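Walari USB desk fan - the cable deserves its own review

Reviewed by Letay Abdella
2024-05-24

Short one, I'm writing this between two calls. Got the Walari fan for my desk because the office AC quits by lunch. Fan itself is fine. Three speeds, the middle one is the only one I use. But most of my gripes and most of my praise ended up being about the cord, so that's what you get.

Cord is built in. Doesn't unplug from the fan end. Would have liked to know that before ordering, the listing is vague. So you're stuck with the length you get, and it's plenty - runs down behind my desk, across to the power strip by the bookcase, and there's still slack. Too much slack if your laptop is right there next to the fan. Mine is. So I keep most of it bundled with a tie.

Plain old USB-A plug, black. No wall adapter included, bring your own. Newer laptops with only the small ports, you need a hub or somthing.

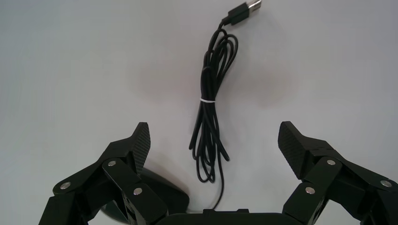

USB-A end and the bundled cord, white tie around the middle.

The jacket is matte black, smooth, no fabric braid. I like that more than I expected to. My last fan had a braided cord and it collected cat hair like it was getting paid. This one wipes clean with a damp cloth. Does hold a kink though. Mine still wants to go back into loops, after 14 days on the desk. Hung it over a door overnight with a clothespin on the end, helped a little.

Don't cut the tie if it's the only one you have! I did that with the first fan I bought (one for me, one for my brother-in-law Gadisa) and ended up with a heap of wire behind the monitor. Velcro strap would be so much better, costs pennies. Come on Walari.

Plug fit is snug. Snug in the laptop, snug in the hub, a bit loose in my old car charger but so is everything.

Noise: low is silent, middle is a hum, high is a hair dryer two rooms away. On a call people hear high. They don't hear middle, I asked.

Cleaning: front grille pops off with a thumbnail, back one doesnt. Dust gets in the back. Canned air sort of works.

Gadisa runs his off a power bank in the garage, says it goes all afternoon on low. Haven't tried it.

Good: quiet, long cord, easy to wipe
Bad: cord not removable, no strap, back grille
Score: 4 out of 5

Would buy again, with a pack of velcro ties in the same order.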